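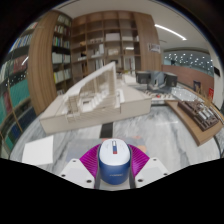
How long does it take to make a model like the ones on the marble table?

It depends on the scale and on how many people can cut at the same time. The pavilion with the steps took 62 evenings, and the site model for Mellano was finished faster, as Menaka Kumarasinghe and I worked on it together.

Models on the Marble Table
Page by Sumaiya Wijesinghe, updated 10/22/25

Welcome to the model page of Bromdale. We are a small studio for architecture and we still make most of our models by hand. The models stay on the marble table near the place where we work, so they share it with paper, a mouse and everything else that a working day brings. Visitors often ask if they may touch them. You may touch the bases and the solid blocks, but please leave the thin slats alone.

The pavilion
The white model is our proposal for a small public building with a roof that people can climb. It begins low on the left and rises to a peak, and a flight of small white steps goes up inside the slats. In the studio we call it "the stairs," although the official name of the project is Gimoreo.

The slats and fins are very thin, and this was the part that gave us most trouble. Wim Hendriks wanted them even thinner. We made a first test in June and half of the slats bent when the glue became dry. For the second test we let every slat lie under a heavy book for one night before gluing, and after that they stayed straight enough.

The base is thick on purpose. A model with a thin base looks like something you can pick up with one hand, and people do it. This one you have to lift with two hands, and I recommend two persons.

The framework of fine posts at the lower left was added late. It shows a covered walkway which the client asked for after the second meeting. I was afraid it would look like an extra thing, but now I like it more than the roof. It is a pale beige and the structure next to it is white, so you can read the two parts separately from a distance.

The old quarter
The dark brown model lies on a light wooden board. It shows the streets around the Mellano site as a grid of blocks with courtyards between them. The existing town is dark, and the small white buildings with pale roofs are the ones we propose. We tried the opposite colors first and the new buildings disappeared completely.

For the plants we used dry stems which Sandamali Bandara collected on her way to work. They are too tall for the scale - we know it - but a small tree from the model shop made the whole board look like a toy train landscape. The stems stand at the back and you can see through them. 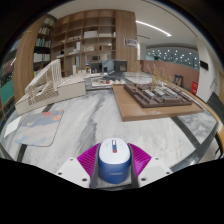 Each stem sits in a small drilled hole with one drop of glue. If a stem breaks, you can pull out the rest with tweezers and put in a new one. We keep a paper bag with 40 spare stems in the drawer, sorted by length.

The dark grey group
Farther back are the dark grey buildings, with boxy forms and open facades. They are study models for another project and they are older than everything else on this page. Vlastimil Hubáček made them to compare how deep a facade can be before the rooms behind it become too dark. One has a lighter, blue-grey interior, and for me it is the best of the group, because your eye goes inside immediately.

We don't show these to clients very often. They are working models, and if you look closely you will find pencil lines and some traces of glue.

Taking care of the models
Dust is the main problem. We use a soft brush, the kind for make-up, and we always brush in the direction of the slats. Compressed air is too strong for the dry stems and we don't use it anywhere near them.

Sunlight is the second problem. White card becomes yellow after one summer, so we close the blinds in the afternoon. Please close them also if you are the last person in the room.

If you would like to see the models, write to the studio and ask for Menaka or me. A group can have up to 6 people, as there is not much space between the table and the wall. Bags and coats can stay at the entrance.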